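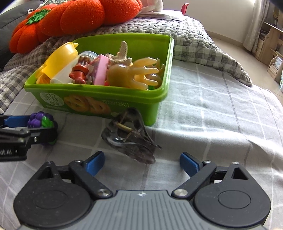

How to prepare a small fossil at home

Most fossils picked up on a beach or in a road cutting are still partly covered in rock. Removing that rock is called preparation, and simple pieces can be done at a kitchen table with hand tools. The method below suits shells, ammonites and other hard fossils in soft shale or mudstone. It does not suit bone, which cracks easily and should be left to someone with training.

Before you start

Check that you are allowed to keep the fossil. Rules differ between states and provinces, and between public and private land. At Duvilcombe, for instance, loose pieces below the high tide line can be taken, but nothing may be dug out of the cliff. If you think you have found something with a backbone, take a photo, note the location and contact your nearest museum before doing any work on it.

Write down where the piece came from. A fossil with no locality has very little scientific value, however good it looks. Give it a number and keep the same number on the label, the box and your notebook page. The collection at Lirham now runs to 1,509 numbered pieces, and the early ones with no notes are the ones that cause trouble.

What you need

A set of dental picks or a pin vice with steel needles
A soft toothbrush and a small paintbrush
A magnifier or head loupe, 10x at most
A tray of dry sand or a small sandbag
Safety glasses and a dust mask rated for fine particles
Paraloid B-72, dissolved in acetone
A desk lamp that can be set low to one side

Step 1: Clean off loose dirt

Brush the piece dry first. If the rock is firm, you can then rinse it in cool water. Test a corner before wetting the whole thing. Some shales, including most of the grey Okuvon material, turn to mud within a minute or two. If the test corner goes soft, stay with dry brushing.

Let a rinsed piece dry slowly on newspaper, out of the sun. Allow up to 60 hours for a thick block.

Step 2: Find the edge of the fossil

Set the lamp low so that it throws shadows across the surface. Look for a change in colour or texture where fossil meets rock. Mark the outline in pencil on the rock only.

Step 3: Remove the rock

Bed the piece in sand so it can't rock about. Hold the needle at a low angle and push away from the fossil. Take off small flakes. If the rock parts cleanly from the shell, work along that join. If it sticks, stop and move to another spot.

Brush away the dust every few strokes so you can see what you are doing. Work for 20 minutes at a time, then rest your eyes and hands. An ammonite the size of a coin took 11 sessions, and the last three were spent on the centre.

Step 4: Repair and harden

If a piece snaps off, keep it. Put it in a labelled bag straight away. Dry-fit the break, then join it with a thick mix of Paraloid. For a crumbly surface, use a thin mix and a soft brush, and let it soak in. Both can be undone later with acetone, so avoid superglue. Open a window, and keep acetone away from heaters and flames.

Step 5: Label and store

Store each fossil in its own card tray with acid-free tissue. The label should give the number, locality, rock unit if known, and the month and year of collection. Pencil or archival ink lasts longer than ballpoint.

Pieces with a metallic gold shine may contain pyrite, which breaks down in damp air. Keep these in a sealed tub with silica gel and check them every January. A white or yellow powder means the decay has started, and the piece should be moved away from the others.

Common problems

The needle leaves white scratches: the angle is too steep, or the tool is harder than the fossil. Try a brass needle or a wooden skewer.

The rock won't come off at all: it may be a hard limestone nodule. These need an air pen. The Ghorbani bench notes have a separate page on those.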